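HOME & LIVING | Around the House

Print this article | E-mail this article

Fold on the Bed, Not on the Couch
Laundry piles up at the last step. A bigger surface and a shorter routine can help.
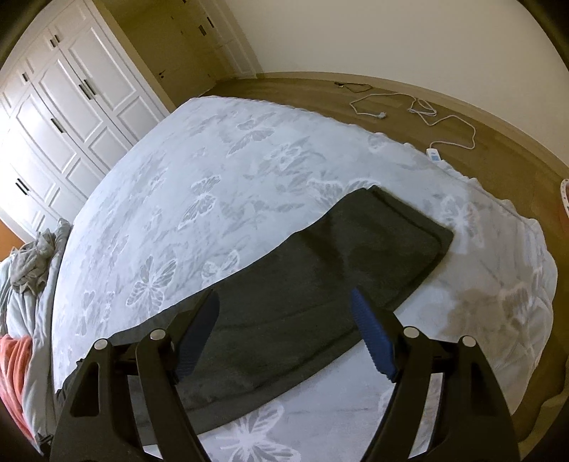
Kurniawati Wijaya folded towels on the arm of her couch for most of her adult life. She would hold one under her chin, bring the corners together, let go and hope. The stacks leaned. By the time she carried them down the hall, half had come open.

She now runs the linen room at the Prendlow, a guesthouse where every towel that leaves the dryer has to be on a shelf by 2 in the afternoon. The couch arm did not survive her first week there.

"You need something flat that is bigger than the towel," she said. "At home that means the bed. People have a huge table in the bedroom and they don't use it."

Her method is plain. Make the bed first, or at least pull the spread up and push loose blankets to one side. Lay the towel down with the hem you want hidden facing you. Smooth it once with the flat of your hand, from the middle out. Then fold it in thirds the long way and in half twice. A bath towel done like this fits a shelf 14 inches deep, with the rounded edge facing front.

The angle of the towel doesn't matter much. Wijaya likes to square hers with the mattress, but some of her coworkers throw a towel down cornerwise and fold from wherever they are standing. What slows people down, she said, is picking it up again halfway through.

Dark towels ask for a little more attention. Charcoal and navy show lint, and a pale bedspread will pass some along, especially a quilted or ruffled one that has just been washed. Shake the towel before it goes down. If the spread is new, run it through the wash on its own before you fold anything dark on top of it.

Adesuwa Akande has a different problem, the pile that never gets to the folding stage. She shares a two-bedroom apartment in Bonar with her sister and her sister's kids, and for years clean bedding lived in a heap at the end of her bed. She slept with her feet against it.

"I would wash on time and dry on time," she said. "Then it sat there until it was wrinkled enough to wash again."

In September she gave herself a rule. Anything on the bed at 11 at night gets folded or goes on the floor, and she hates seeing it on the floor. She starts with towels, which are easy, and leaves fitted sheets for the end. Blankets get folded in quarters and put away on the wardrobe shelf, never on top of the towels.

Storage is the other half of it. Both women keep towels behind closed doors. Akande took hers off an open rack after the top ones kept getting dusty — now they sit at chest height, with spare blankets above and sheets below. Wijaya puts freshly washed towels at the bottom of the stack so the same few don't get all the wear.

Neither of them irons a towel, and neither uses fabric softener, which can leave a coating that keeps cotton from soaking up water. If a crease shows across the middle after a long time in the closet, Wijaya leaves it alone. It comes out the first time somebody takes a shower.

She does keep one habit from the couch years. Washcloths still get folded on her knee, in front of the television.

Contact Us | Copyright Brelero Media. All rights reserved. | Back to top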